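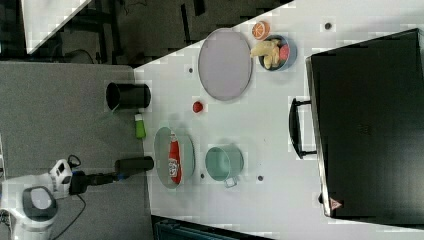
고나드(Gonard), 주방 작업용 로봇 셀 '드라이덱(Drideck)' 도입 계획 공개
팔 4대 단계 구매, 소모품 예산은 본체와 분리

2024년 10월 / 보도자료 / 즉시 보도 가능

주방 자동화 장비 기업 고나드가 자사 시험실의 로봇 셀 드라이덱 증설 계획과 내년도 장비 예산 편성 기준을 공개했다. 대상은 로봇팔 4대와 부속 그리퍼, 작업 테이블, 배선 및 제어 장비 일체. 한꺼번에 사지 않는다. 상반기에 절반, 나머지는 시험 결과를 보고 하반기에 발주.

공급사는 안토니우크(Antoniuk)로 정해졌다. 설치와 유지보수는 후디스(Hudis)가 맡는다. 계약은 본체, 소모품, 현장 지원 세 건으로 나눴다. 지난번 증설 때는 전부 한 계약으로 묶었고, 그리퍼 패드 하나 바꾸는 데도 본체 보증 조항부터 들여다봐야 했다. 이번엔 그렇게 안 한다는 게 구매 부서 설명이다.

어떤 작업에 쓰나

드라이덱이 맡는 일은 식기와 식재료 모형 다루기. 집기, 옮기기, 그릇에 담기 같은 기본 동작이다. 흰 테이블 위에 쟁반, 그릇, 손잡이 달린 용기, 케첩병 등을 올려 놓고 팔이 테이블 가장자리에서 들어와 작업한다. 오렌지 조각 같은 작은 물건도 같이 쓴다. 크기와 모양이 제각각이라 그리퍼 한 종류로 어디까지 되는지가 구매 결정의 핵심이었다고 회사 측은 밝혔다.

9월 한 달 동안 시험실에서 누적 200시간을 돌렸다. 목적은 성능 자랑이 아니라 견적서 검증. 공급사가 적어 낸 패드 교체 주기, 케이블 점검 주기, 재보정에 드는 인력 시간을 실제 기록과 맞춰 봤다. 패드 교체는 견적보다 잦았고 재보정은 견적보다 짧게 끝났다. 케이블은 판단 보류. 운용 시간이 더 쌓여야 한다.

예산은 이렇게 짰다

본체 구매비는 자본 예산, 나머지는 전부 운영 예산으로 잡았다. 소모품과 예비 부품은 팔 한 대당 연 500만 원 안팎. 여기에는 그리퍼 패드, 손가락부 부품, 케이블, 고정구가 들어간다. 시험용 물품은 따로다. 그릇이며 모형 식재료며 깨지고 긁히고 없어지는 게 많은데 그동안 사무용품비로 처리해 왔다. 금액이 작아도 항목이 없으면 연말에 어디 썼는지 알수가 없다. 내년부터 '작업 대상물' 항목을 신설한다.

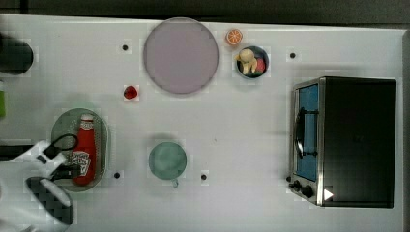

품목 선정 기준도 예산서에 함께 적기로 했다. 같은 용도의 그릇이라도 깊이가 다르면 별도 품목, 색만 다르면 같은 품목. 병은 눕혀 놓는 경우와 세워 놓는 경우를 나눠서 시험하되 구매 수량은 합산. 쟁반은 테두리 높이를 기록한다. 사소해 보이지만 재구매할 때 똑같은 물건을 못 구해서 시험을 처음부터 다시 한 적이 잇다.

작업 테이블은 기존 규격을 유지한다. 새로 들이는 테이블도 상판 색을 흰색으로 통일. 셀마다 상판이 다르면 비교가 어렵다는 현장 의견이 반영됐다. 가전류는 후디스가 현장 조사를 마친 뒤 셀별로 확정한다. 조사 항목은 문이 열리는 방향, 손잡이 형태, 테이블 위 고정 방식, 전원 위치다.

납기와 일정

발주에서 설치까지 20주를 잡았다. 안토니우크가 제시한 납기에 통관과 입고 검사 기간을 더한 수치. 앞당겨질 가능성은 일정에 넣지 않았다. 순서는 다음과 같다.

예산 승인 및 상반기분 발주
전원, 배선, 바닥 고정 공사
본체 입고와 외관 검사
설치, 보정, 비상정지 확인
시험 운용 후 인수 서명
하반기분 발주 여부 결정

인수 서명 전에는 잔금을 지급하지 않는다. 비상정지 시험에서 한 번이라도 문제가 나오면 인수는 자동으로 미뤄지고 재시험 비용은 공급사 부담이다. 공사가 늦어져 입고가 밀릴 때의 보관료는 고나드가 낸다. 두 조항 모두 계약서에 들어갔다.

하반기 발주는 확정이 아니다. 상반기분의 가동 기록, 소모품 실제 지출, 현장 인력의 투입 시간을 보고 정한다. 소모품 지출이 예산을 크게 넘으면 추가 구매를 미루고 그리퍼 규격부터 재검토. 미사용 예산은 다음 해 예비 부품 구매로 넘기지 않고 반납한다.

구매냐 임차냐

임차안도 검토했다. 초기 부담은 줄지만 그리퍼를 바꾸거나 배선을 손댈 때마다 임대인 승인이 필요했다. 시험실 특성상 손볼 일이 많다. 본체는 구매, 측정 장비 일부만 단기 임차로 결론. 임차 장비의 반납 시점은 인수 서명일에 맞춘다.

교육비도 별도 편성이다. 후디스가 설치 기간 중 시험실 인력을 대상으로 보정 절차와 패드 교체 교육을 진행한다. 교대 근무자까지 포함. 교육 자료는 한국어로 납품받는 조건이며 영문 메뉴얼만 주는 건 납품으로 인정하지 않는다.

자료 공개

고나드는 이번 예산 편성에 쓴 양식을 협력사와 교육기관에 배포할 예정이다. 본체, 소모품, 작업 대상물, 공사, 교육, 예비비로 나뉜 표 양식이며 단가는 비워 둔 채로 나간다. 단가는 계약상 비공개. 양식은 요청 시 전자문서로 발송하고 수정해서 써도 된다. 출처 표기만 부탁드린다.

드라이덱 시험실 견학은 설치 공사 기간에는 받지 않는다. 재개 일정은 상반기분 인수 후 별도 안내.

고나드 소개
주방 작업용 로봇 셀을 설계하고 시험하는 기업. 드라이덱은 테이블형 작업 셀 제품군의 이름이다.

문의: 고나드 홍보 담당
취재 및 양식 요청은 회사 홈페이지 문의란 이용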